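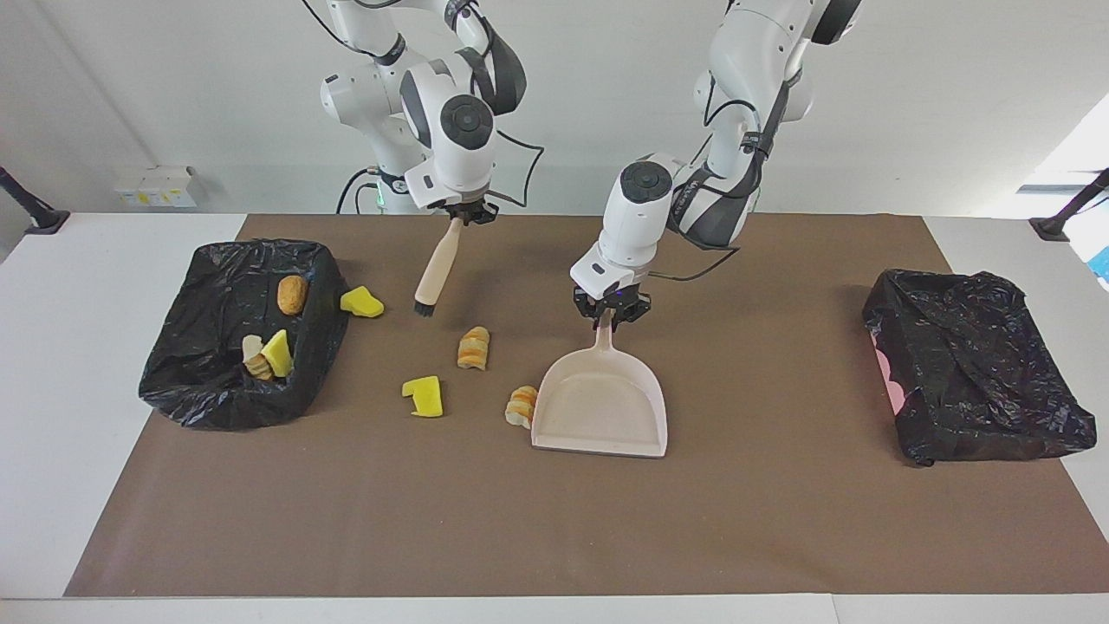 À propos de Clindetus

Clindetus est une école du ménage. Le mot fait sourire, et nous avons cessé de nous en vexer. Nous formons des agents d'entretien et des particuliers, par petits groupes, dans des locaux que nous nettoyons nous-mêmes le soir. Une petite brosse, une pelle à poussière, des miettes de pain à ramasser : la première matinée tient dans ce matériel, et beaucoup de stagiaires trouvent cela un peu court. Ils changent parfois d'avis vers midi. Pas tous.

Nous nous méfions des produits miracles. On nous en propose chaque mois, avec des étiquettes vertes et des promesses de gain de temps que personne n'a su nous démontrer. Quand une marque veut entrer chez nous, nous demandons 38 jours d'essai sur nos propres sols – la plupart ne rappellent pas. Le vinaigre blanc n'échappe pas à la règle : il détartre bien, il abîme le marbre, et il ne remplace pas un désinfectant, quoi qu'en disent les blogs.

Nos formations

Le cycle Trovunari dure trois semaines et s'adresse aux professionnels : dosage, ordre des gestes, entretien des sols durs, tri des déchets. Le module Rurnik, en deux jours, est ouvert à tous. Il porte sur la cuisine et la salle de bains, sans chapitre sur le « rangement bienveillant » ; d'autres le font mieux que nous, paraît-il.

Chaque groupe compte 20 personnes au maximum. Nous remettons une attestation de présence. Elle prouve que vous êtes venu, et nous préférons l'écrire avant l'inscription.

Où nous trouver

L'école occupe le rez-de-chaussée du bâtiment Mahlangu, entrée côté cour. Fermeture annuelle en août. Les devis se demandent par écrit, et nous ne faisons pas de remise de fin d'année.

Page mise à jour le 25/9/24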